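The Long Life of the Office Floor

Why building managers are taking a second look at what lies underfoot

07/11/2022

When the regional records office at Posurmont reopened its upper stories to the public, visitors remarked on the daylight, the wider stairs and the new reading desks. Few mentioned the floor. For the staff who had planned the work, this was a welcome sign. The old surface had been the most frequent subject of written complaints over the previous decade, ahead of heating and ahead of parking.

Floors receive less attention than almost any other part of a working building, although they are touched by everyone who enters. A wall may be painted and left alone for years. A floor is walked on, rolled over, scraped by chair legs, wetted by umbrellas and washed at night. It carries sound from one room to the next and affects how warm a room feels. It is also among the more costly items to replace once a building is occupied, as furniture, cabling and people must all be moved before the first strip can be lifted.

The Posurmont building has 299 rooms, most of them small. Until the recent work, they were finished in a mixture of sheet covering, carpet and painted boards, laid at different times by different contractors. Records of the earlier work were incomplete. In several corridors the surveyors found one covering laid directly over another, and in one stairwell lobby there were four layers, the lowest of which had been fixed with an adhesive that could no longer be identified by sight and had to be tested before removal.

Such findings are common in public buildings of a certain age. Budgets for upkeep are set each year, and a floor that can be covered over in August, while the offices are quiet, will generally be covered over. The practice is understandable. It keeps rooms in use and avoids the cost of disposal. Over time, however, it raises the floor level, so that doors must be trimmed and thresholds built up, and those thresholds become an obstacle to wheelchairs and delivery carts.

The survey at Posurmont took two forms. The first was a physical inspection, carried out room by room, in which the condition of each surface was graded. The second was a questionnaire sent to the people who worked there. The results did not always agree. Certain rooms graded as sound by the inspectors were described by their occupants as noisy, tiring or unpleasant to stand in. Others with visible wear were well liked, and their occupants asked that nothing be changed.

Noise proved to be the chief concern. Hard coverings are easy to clean and stand up well to traffic, but in narrow corridors they return the sound of every footstep. Soft coverings absorb that sound and hold dust. The planners settled on a divided approach, with hard surfaces at entrances, in washrooms and along the main routes, and softer ones in rooms where people sit for most of the day. Strips of matting were placed where the two meet.

Color was the second matter, and it occupied more meeting time than any other. Public buildings have long favored gray, brown and dark green underfoot, on the ground that these colors conceal dirt. The argument holds only in part. A mid-toned floor with some pattern hides more than a plain dark one, on which dust and pale scuffs are plainly visible. Light floors make small rooms appear larger and reduce the need for lamps on dull days, but they show every mark left by a wet shoe.

Strong color has its own history in flooring. Schools and children's wards have used it for generations, and it has returned to workplaces by way of loose mats, which can be rolled up and changed at little expense. Geometric designs are the most widely sold. Those based on the grid paintings of Piet Mondrian remain a favorite, with their blocks of primary color and heavy black lines, and they are now found well outside the nursery.
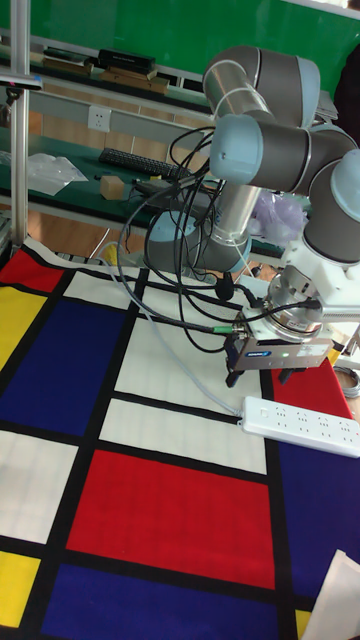 Red, yellow, blue and white: a large floor mat in the Mondrian manner.

A patterned floor must be chosen with care. High contrast between neighboring areas can be read by people with limited sight as a step or a hole, and accessibility advisers generally recommend that bold designs be kept away from stairs, ramps and doorways. The same contrast may be useful when it is placed on purpose. A clear band of color along the edge of a walkway helps people keep to the route, and a change of tone at the top of a staircase gives warning of the descent.

The planners at Posurmont applied this principle on each landing, where a pale band now runs the full width of the top step. They rejected a proposal for a patterned entrance hall, preferring a plain surface on which the reception desk and the signs would stand out.

Cost remains the point on which most projects turn. Suppliers quote a price by area, and it is tempting to compare products on that figure alone. The price of the material is often a minor part of what an owner will spend. Preparation of the ground beneath, removal of the old covering, cleaning, repairs and the closing of rooms must all be added. At Zivholm, a municipal services building of similar age, the least expensive covering on offer was laid throughout the public area. It was sound in itself, but it required a cleaning product that had to be applied with a separate machine, and the added hours of labor soon exceeded the amount saved.

The managers at Zivholm have since adopted a simple rule. Any covering put forward for purchase must be presented with its full cost over 40 years, including at least one replacement where the product is not expected to last that long. The rule has changed the order in which products are ranked. Natural linoleum and hard tile, both of which were formerly set aside as too expensive, now appear near the top of the list for corridors. Carpet in tile form has replaced carpet in rolls, as a single stained piece can be exchanged in minutes.

Suppliers have begun to respond. Ajayi, which furnishes coverings to offices and clinics, now includes a maintenance schedule with each quotation and keeps discontinued colors in stock for repairs. Unlow, a smaller firm, takes back worn carpet tiles and sorts them for cleaning and resale. Its returned stock is sold in mixed lots of 40, and buyers must accept some variation in shade. For back offices and storerooms this is seldom an objection.

Reuse raises practical questions that have yet to be settled. A tile which has been glued down is difficult to lift in one piece, and glue left on the back prevents it from lying flat a second time. Loose-laid systems avoid the difficulty, but they depend on a level base and a close fit at the walls. Installers report that clients are often unwilling to pay for leveling, which produces no visible result.

Record keeping may be the least costly improvement open to any building manager. At Posurmont, every room now has an entry stating the covering, the date on which it was laid, the adhesive used and the place where spare pieces are kept. The entries are held on paper in the porter's office, with a second copy in the building's own archive. Spare material is labeled by floor and stored flat in the basement.

Work on the remaining wing will begin once the reading collections housed there have been moved. The corridor on its north side is to keep its painted boards, which were found to be in good condition beneath the carpet and will be sanded, sealed and left uncovered.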